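Dilthorpe Supplemental: Questions We Get a Lot

What is a hospital indemnity plan, in English?

It pays you a set amount of cash for each day you spend admitted to a hospital. With our standard plan, that's $160 a day. The check goes to you, and you can spend it on the deductible, the dog sitter or a very large pizza. We don't ask for receipts.

So is this health insurance?

No. Please don't cancel your health insurance because you bought this. Jeanie Baxter in member services has had that phone call more than once and would like to never have it again.

How much does it cost?

Individual coverage starts at $38 a month. Your age and your state can push that up. Your zodiac sign can't, although somebody did write in to ask.

Does an emergency room visit count?

Only if you're admitted. Spending nine hours in a plastic chair under a television you can't turn off is suffering, but it isn't an admission. If you want ER visits covered, ask about the Mansilla rider, named after the town where our founder broke his ankle.

What about "observation status"?

Ah. You can sleep in a hospital bed, wear the gown, eat the gelatin and still be classed as an outpatient. We pay half the daily amount for observation stays longer than 24 hours. Ask the nurse which one you are, and ask again the next morning. 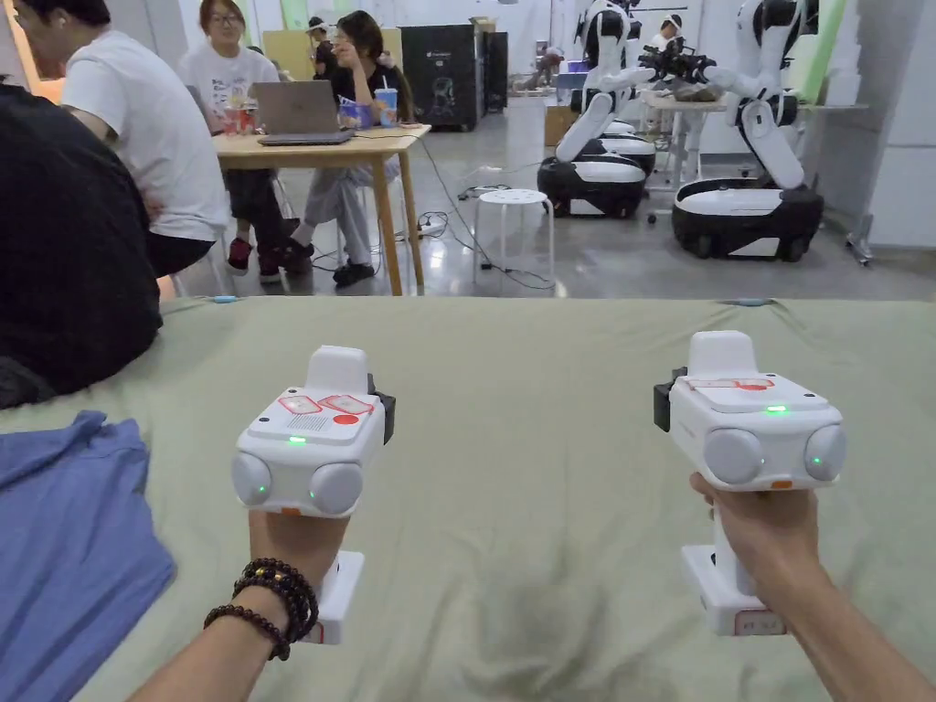

Is there a waiting period?

Accidents are covered from the day your policy starts. For illness you wait 30 days. Childbirth has a ten-month wait, and yes, we did the math on that one too.

How do I file a claim?

Log in, choose "New claim" and upload the itemized hospital bill. The summary bill, the one with a single terrifying number on it, won't do. You can also mail Form 628, which is 2 pages long and was four until Leandro Daza got hold of it. Claims that reach us complete by noon on Friday are normally looked at the following week.

Why was my claim sent back?

Usually a missing admission date. Second place goes to photos of bills taken on a bedspread in the dark.

Do I have to tell my regular insurer?

Generally not, and our payment doesn't reduce theirs. If you have a health savings account, check with a tax person before you sign up. We are not tax people.

Can I keep the plan if I change jobs?

Yes. If you bought it through work, tell us within 31 days of leaving and we'll bill you directly. The price stays the same until the next September renewal.

Can I cancel?

Any time, in writing. Cancel in the first 30 days and you get your premium back, provided you haven't filed a claim. We'll send one email asking if you're sure. One.

I still have a question.

Use the message form in your account. Uthai Khamphan's team answers on weekdays from 8 a.m. to 5 p.m. Central.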